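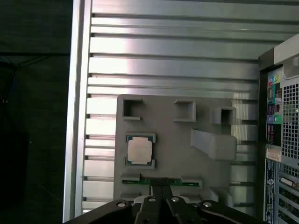 Processor fixture plate

A processor fixture plate is a flat board with raised holders that keeps a computer processor in a known position while it is handled, sorted or prepared for installation. Plates of this kind are used on repair benches, in small assembly shops and in training rooms. Many are 3D printed in gray plastic and mounted on slotted aluminum extrusion, which lets the board be moved along the slots and clamped again.

Holder

The holder grips the processor at its borders and leaves the metal heat spreader uncovered. Contact pads underneath must not be rubbed, so the floor of a well-made holder is relieved in the middle. Low tabs or rails at two opposite sides are common, with the other two left open for fingers or a tool.
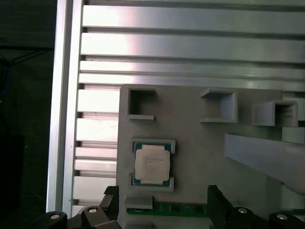
Why is the processor held only at the edges?
The edge of the substrate is the safest part to touch. Pressure there keeps skin oil and plastic dust away from the contacts.

Other fixtures

Open square pockets, U-shaped brackets and plain blocks often share the plate with the processor holder. The Boutros pattern, drawn for the Wakmont repair course, places its pockets along one edge. Wakmont printed 751 plates to this pattern before the walls were made thicker.

Handling

A processor is lowered level and released once both edges are seated. Tilting it can catch a corner on the rail and chip the substrate. Gripper fingers are set to close on the sides of the part, and their travel is checked against the plate before a processor is loaded.
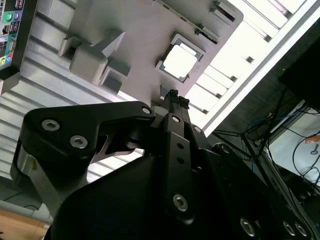

Marlow Bench Notes readers have disagreed about clearance, and one wrote that a tight holder did more harm than a loose one, as the part had to be pried out at the end of every shift.

Wear

Printed rails lose their crisp edges with use. The Jumomton workshop replaces a holder after 1000 insertions and keeps the plate itself in service.
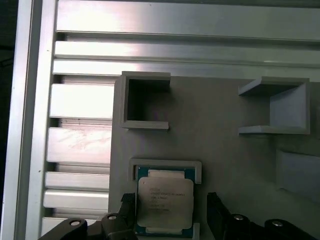

CLAMVILLE, May

The Clamville parts library added the Boutros pattern to its open drawings under entry 2566. The entry covers the plate and the processor holder. Brackets are listed separately under 2988.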